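Boglárka Medve opened the rig at frame 200. The left elbow flipped there and flipped back at 300, and the sleeve went with it.

"Pole vector," she said.

Zsolt Bozsik shared his screen from the Tanemell office. He had 37 joints in the arm chain, most of them for twist. She deleted the constraint, moved the locator behind the elbow and keyed it again. 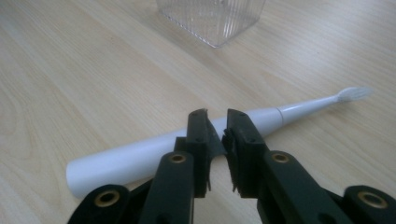 The arm held through frame 900. He scrubbed it twice — forward, then in reverse — and saved a new version.

"The shoulder still collapses," he said.

"That's weights. Send me the mesh."

He sent it and muted his microphone.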